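Halás Desk Board, Large

Plarnis – boards and covers for tables
Item: Halás, large, square corners
Price: 149 EUR, delivery in Slovakia and Czech Republic included
In stock: yes, ships from our workshop in two working days

The Halás is a thin, firm board that you lay on the table you already have. It protects the top from scratches, cup rings and pen marks, and it gives you one calm surface to work or eat on. We make it since six years and it is still our most ordered product. Many customers buy it first for a home office and later order a second one for the dining table.

The board is made from pressed wood fiber with a smooth colored layer on both sides. The two sides are the same, so when one side becomes tired after some years you can turn it over. The underside does not need glue or tape. We deliver it with 30 small felt dots, which you can put where you like, or leave in the bag if your table is already a little rough.
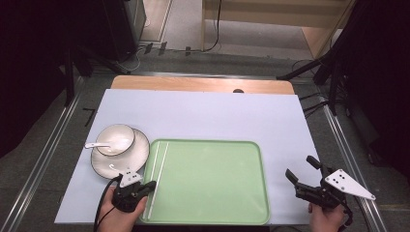 Choosing the right size is the question we receive most often. Please measure the table in two places, because old tables are seldom perfectly straight. We recommend to leave a narrow strip of the table free along at least one side. A pale wooden edge beside a light lavender-gray top looks pleasant in our opinion, and a small hole in the table, if it has one near the edge, stays open for a cable. If you prefer to cover everything, write us the exact measures and Romana Kollár will prepare an offer for a custom cut. Custom boards cannot be returned.

Care

Wipe with a soft cloth and a little dish soap. Do not use powder cleaners or the rough side of a sponge. Coffee and tea come off easily on the same day. Red wine and turmeric should be cleaned at once. The surface is safe for a warm cup, but a pot from the stove needs a mat under it. Hot dishes up to 80 degrees Celsius are no problem for a short time.
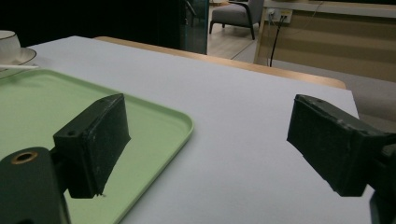 For ink from ballpoint pens, use a drop of plain alcohol on cotton and wipe in one direction only. Please try it first in a corner. Deep cuts cannot be repaired, therefore use a cutting mat for knives.

Delivery

The board travels flat in a strong carton. The large size weighs about 23 pounds in its packing, so please ask a second person to help on the stairs. Check the corners when the driver is still with you. If one is damaged, write it on the delivery paper and send us a photo, and we will replace the board.

What customers write

"I put it on my grandmother's table, which I did not want to sand. It lies quiet and does not slide." – Vlasta Jurčo

"Good board. The color is a bit colder in the evening than I expected, but I got used to it." – Libor Kováčik

See also: Skultham drawer mat, Denholm round board

Questions before you order: Oľga Oravec, customer desk, weekdays until four in the afternoon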